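Wondo Hand-Held Gripper, with Loan Service from Grumberg

A two-finger gripper that you carry in your hand, for recording tasks in the room where the work is done.

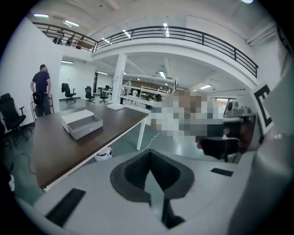 What the product is

The Wondo is a gripper tool for people who teach robots by showing. The operator holds it, walks to the table, and does the task with it. The camera on the tool records everything from the side of the gripper, so the later robot sees the job from the same place. The housing is white and has a smooth curve. The fingers are white too, and they carry black-and-white markers, from which the software reads how far the gripper is open.

We at Grumberg do not manufacture the Wondo. We sell it, we lend it, and we repair it in our workshop in Zastlow. Many of our customers are small teams which have one office floor and no separate laboratory. For such teams the tool is suitable, as it can be used between normal desks and tables and does not need a fence or a fixed base.

What you receive

Gripper with two fingers, mounted
Camera, already fixed and adjusted
One spare set of marker stickers
Charger and cable
Carrying case with foam
Printed handbook, 41 pages, in English

A tripod is not included. A computer is also not included, but the handbook has a list of what the computer must be able to do.

Buying or borrowing

The price for one complete set is 1,917 euros without tax. For the loan we ask a deposit, and the shortest loan is 2 weeks. If you buy the set after the loan, the loan fee is taken off the price. Please tell us before the loan ends, otherwise we must count another week.

Working with it

The battery holds for nearly 60 minutes of recording. Start each recording with the fingers fully open, then close them once and open them again. The software needs this movement to find the zero point. Hold the housing level when you walk, and do not cover the markers with your hand or sleeve.

Ceiling lamps can give reflections on the markers. If the software loses a marker often, turn the table a little or use the matte stickers, which we send on request. Clean the housing with a damp cloth only. Alcohol makes the stickers come off at the corners.

People who pass in the background can be blurred by the software before the files are exported. This function is switched off when the tool is delivered. You find it in the handbook under "Export".

Connection to other systems

Files can be opened directly in Carnegie, our viewer for recordings, or saved in common formats. Carnegie is free for one workplace. The version from May has a faster preview and corrects a fault with long file names.

Questions and orders

Kamlesh Uniyal answers technical questions and also prepares the loan sets. Please write in your message how many sets you need and for which time.

Page last changed: 5 June 2022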